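Maritza Villca
29 August 2022

So I finally started repainting my grandmother's dining room, and I have to tell you all, I had no idea how many feelings a person can have about beige!

She picked the old color in May the year she moved in, and she never once let anybody change it — my uncle Gilberto tried twice, bless him.

I've been going back and forth between a soft green and a warm cream for weeks now, and my cousins all have opinions (loud ones).

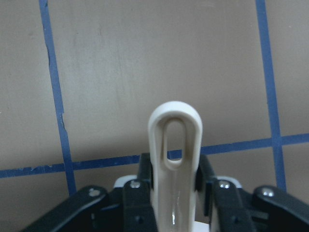

Anyway, I think I'm leaning green. She kept ferns in every window, and it feels like something she'd have come around to by dessert.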